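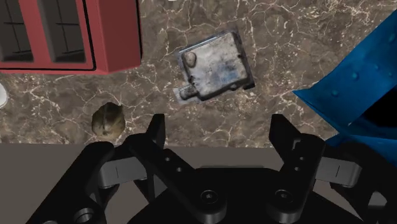 Collbridge Robot Club: your questions answered

Updated August 30, 2022

What do you do at the club?
We teach robot arms to do kitchen jobs, all inside a simulator! Everyone shares the same virtual kitchen, and each pair picks a task and writes the code to get the arm through it. Some people spend their whole first term on picking up one thing, and they love it.

Do I need to know how to code?
No. If you can follow a recipe you can follow our first worksheets. We use Python, and you'll be changing numbers in somebody else's program long before you write your own. Melur Sembiring runs the beginners' table and is very good at spotting a missing bracket from across the room.

How old do I have to be?
Anyone in Year 9 or above can join. If you're younger and really keen, come and talk to us anyway.

What is the Yule Challenge?
It's our big project of the year. Teams of up to six get the same kitchen and the same list of tasks, and their code has to cope with a counter laid out in a way they haven't seen before. You score for each task finished and lose points for knocking things about. Last year's winning score was 218, by a team called Favader, and we still talk about their final run.

What's in the kitchen this time?
A marble worktop with a red toaster, a croissant, a blue cloth and a few other bits and pieces. The arm stands on its own table beside the counter, so working out how far it can reach is part of the fun. Cloth is the hardest thing by miles (it folds however it likes), so try something solid first.

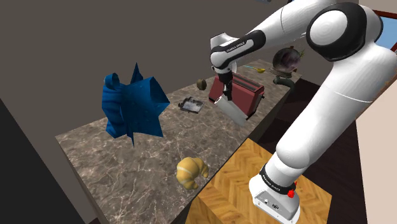 Can I work on it at home?
Yes, please do! The simulator is called Eteo and it will run on most laptops if you turn the shadows off. Ask Xiaoqing Tang for the download link and a copy of the kitchen file. Save your work under your team name, or you'll overwrite someone else's.

Why are there two camera views?
One looks out past the gripper and the other shows the whole arm at work. The close view is brilliant for lining up the fingers with something small, and hopeless for noticing that your elbow is heading for the wall. Most teams flick between them. Your code can use either or both.

My arm keeps missing the object. What am I doing wrong?
Check your units first. Metres and millimetres get mixed up every single term. After that, look at the height you're closing the gripper at, and slow the last part of the move right down. If it still misses, bring it along and we'll go through it together.

What does it cost?
Nothing for the first two sessions, then a small termly fee to cover the room. We have spare laptops, but do tell us in advance if you'll need one.

When is the next Challenge?
March. Team names need to be in before the half-term break, and you can swap members up until then.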